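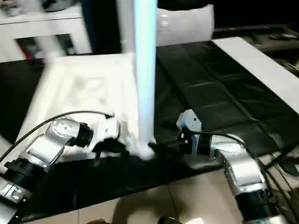
Both arms at the foot of an upright leg.

Teaching by Hand at Drodum: Your Questions

Last updated May 1, 2025

Do I need to know how to code?
Not at all! You steer both arms yourself, and the software (ours is called Gavis) records every move you make. If you can put together flat-pack furniture, you already know most of what we need.

Why furniture parts?
Because they make both hands work! One arm has to steady a joint while the other deals with a long pole, and a long pole shows up every tiny wobble at the grip. We love these tasks — they look so simple until you try one. 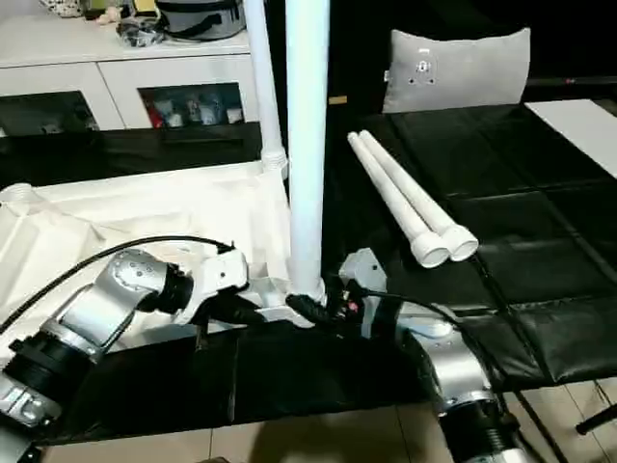 New drivers usually rush the approach. Slow down for the last bit, line up both grippers, and only then close them.

How many runs make a set?
We ask for 300 of each task. A good session gets you 53, and our best so far is 63, back in December.

What if I fumble one?
Keep going! A slip followed by a good recovery is wonderful training material. Only restart if a part ends up on the floor.
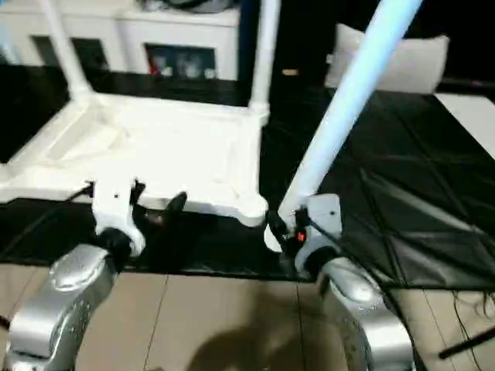
One gripper at the base, the other on a pole.

Should every run start the same way?
Please, no. Turn the base, shift the spare tubes, swap which arm goes first. The robot learns so much more from a bit of variety. 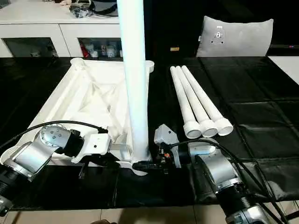 Holding the pole by its flared base, with three tubes alongside.

Can two people share a session?
Yes, and it's great fun — swap every 2 sets and tag each run with your own initials.

14 comments · 63 shares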